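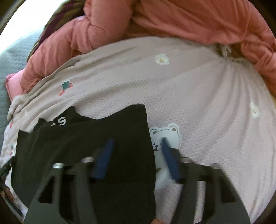
Black on lavender-pink, with the puffer jacket behind.

Search this site Go

Ashraf Tahiri paid Clatgate Aesthetics 200 dollars to look less worried. Dr. Benjelloun gave him 16 units across the forehead and told him to stay upright until four.

By April he was serene. His wife told him the furnace had died and he took it like a bishop. His boss at Jostero cut the team to 3 and thanked him for being so calm.

"Are you upset?" asked his daughter.

"Very."

She studied him. "Where?"

He was 41, and he had to point.

Contact | © Nundus Stories | Back to top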